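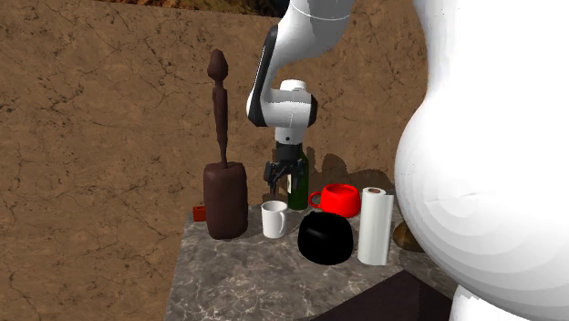
Dark green glass on gray marble.

Etching, staining and what a sealer does

2/1/19

I have had three emails about the marble post from September, all of them asking some version of the same thing: the counter was sealed, somebody cut a lemon on it, and now there is a dull patch. Was the sealer bad? Probably not. The dull patch is an etch, and sealers don't do much about etches.

Some background for those who skipped the earlier post. Marble is mostly calcium carbonate. Acid reacts with it and removes a very thin layer of the surface. On a polished slab the damaged area scatters light differently, so it looks dull even though no color has gone into the stone. A stain is the other case: something has soaked into the pores and is still there. Oil is the usual one. Stains look darker (or take on a color), and you can't feel them with a fingertip. A bad etch you sometimes can.

Most sealers sold for kitchen use are impregnators. The carrier evaporates and leaves a water and oil repellent in the pores, which slows down absorption. It leaves the crystals at the surface exposed, and those are what the acid reacts with. Topical coatings do put a film over everything, and they will stop etching until the film scratches or lifts. I took one off the bathroom vanity two years ago and don't intend to apply another.

Our kitchen is original to the house, which was built in 1972, but the stone came later, with the previous owners. I have no record of what they put on it. When we moved in I did the drop test: a spoonful of water on a clean, dry area, wait, wipe, look for a dark spot. It darkened within 4 minutes next to the stove and not at all by the window. That difference is normal. The area by the stove had been scrubbed with degreaser for years.

I used Lestodeo, two coats, following the label except for the dwell time, which I cut a little short on the second coat as it was starting to haze at the edges. Haze is residue. If it dries on, a bit of fresh sealer on a rag will usually soften it enough to wipe off. Don't scrape it. The drop test by the stove was clean the next evening and has been clean each time I've repeated it.

Now the etches. I had two rings and a larger splash, all from before we knew any better. Jihad Atallah, who lent me his polisher and stayed to see how I used it, thought I should hone the entire run and be done with it. He has a point. A honed surface still etches, but the etch is much harder to see since there is no gloss to lose. My wife likes the gloss, so the gloss stayed.

For light etches the standard method is a polishing powder and a damp felt pad. I tried Movus on the smaller ring first:

Clean the area and dry it.
Put down a small amount of powder and enough water to make a thin slurry.
Work it at low speed, keeping the pad flat and moving.
Stop before the slurry dries. Rinse, dry, look at it from a low angle.

The ring needed two passes. The second ring needed three and is still faintly visible with the under-cabinet light on. The splash didn't respond at all, which told me it was deeper than the powder could level. I went down to a 400 grit diamond pad there, used wet, and worked back up through the finer pads before going to powder again. This took most of an afternoon. The patch is glossy now but very slightly dished, and you can find it by looking at the reflection of the window frame – the straight line bends. Feathering the first grit out farther would have helped.

Roswitha Thiele, who restores floors and has corrected me in the comments more than once, wrote to say that powder polishing can leave a surface that looks right and absorbs more than the stone next to it. I tested the splash area afterward and she is correct, at least on my slab. It got another coat of Lestodeo.

Other notes:

Vinegar cleaners are acid. So are a lot of bathroom descalers. Neutral pH soap is fine.

For oil stains, a baking soda poultice under plastic wrap, left overnight, then uncovered until it dries completely. Repeat as needed. Mine took three rounds.

Test pads and powder under the toaster, or wherever you keep something that never moves.

I'm out of diamond pads and will order the Phùng set next, mostly to see whether the 100 grit is as coarse as the last brand's. The windowsill in the hall is next, and it is in worse shape than the kitchen was.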